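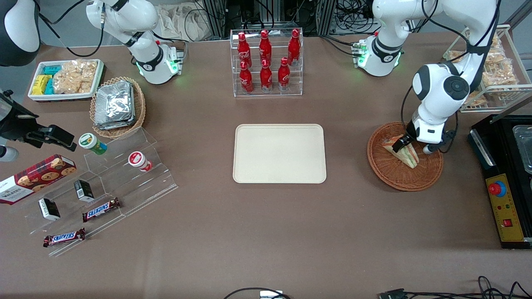
Figure 1. Empty tray with food and drink items around it, including a basket with a sandwich.

Lunch Trays and Leftover Food at Hrynyshyn Hall
Final project report, Introduction to Food Systems
Submitted 19 Apr 2018

Background

Hrynyshyn Hall is the smaller of the campus dining halls. It is run by Flernomine, a catering company that also supplies the sandwiches at the library café. Students pick up a tray at the door and pass the hot counter, the salad bar and the sandwich shelf before they pay. Trays go back on a rack next to the dish room.

Last July the hall stopped using trays for the summer session, and kitchen staff told us the scrap bins seemed lighter. No weights were kept. The trays came back when the fall semester started. Our group wanted to know if people leave more food when they carry a tray, and which foods get left.

Earlier studies of college dining halls have mostly compared a whole hall with trays to the same hall without them. We did not have permission to take the trays away, so we compared students who chose to use one with students who did not.

Method

We collected plates at lunch on 10 days during the spring semester. A table was set up beside the return rack with a sign explaining the project. Anyone who stopped was asked if they had used a tray, how hungry they had been when they came in, and why they had left whatever they left. We then scraped the plate into a tub and weighed the tub on a Grorko kitchen scale borrowed from the nutrition lab. Bones, peels, napkins and wrappers were taken out first. Drinks were poured into a pitcher and weighed separately.

In total 132 students took part. Each person was only counted once. We entered the weights into a spreadsheet the same evening and checked each other's entries before adding the next set.

Group members took turns at the table in shifts of 2. On the first day the scale was set to ounces for part of lunch and we had to convert those weights afterward.

Results

Students with trays left more food on average than students without them. The difference was clear for side dishes and for bread. It was small for main dishes. Students without a tray usually carried one plate and a drink, and many of them had skipped the salad bar completely.

Sandwiches were the least wasted item. Most people who took one finished it or wrapped the other half to take along. The part left behind was usually crust. Soup was wasted more than we expected, and several students said the bowls were filled too full.

Drinks were a separate problem. Students with trays often took a second glass, and the second glass was often still half full when it came back. Almost no one without a tray had more than one drink.

The reasons students gave fell into 3 groups. The most common was taking too much. After that came not liking the taste, and then running out of time before class. People who came in very hungry did not leave less than the others.

Problems with the study

Students picked for themselves whether to use a tray. Someone planning to eat a big meal is more likely to take one, so we cannot say the tray caused the waste. People who stopped at our table may also have been more careful than usual, and some saw the sign on the way in and told us they had cleaned their plates on purpose.

We only measured lunch. Staff said dinner is busier and has more hot food. The menu also changed during our collection, and pasta was served more often than anything else.

Suggestions for Flernomine

Keep the trays, but move them to the end of the line next to the cash register so students choose their food first. Offer a smaller soup bowl. Put a short sign by the bread saying that it is fine to come back for more.

We would also like the kitchen to weigh the scrap bins at closing for one full semester. The bins are already emptied into a cart that fits on the floor scale by the loading door, so no new equipment would be needed.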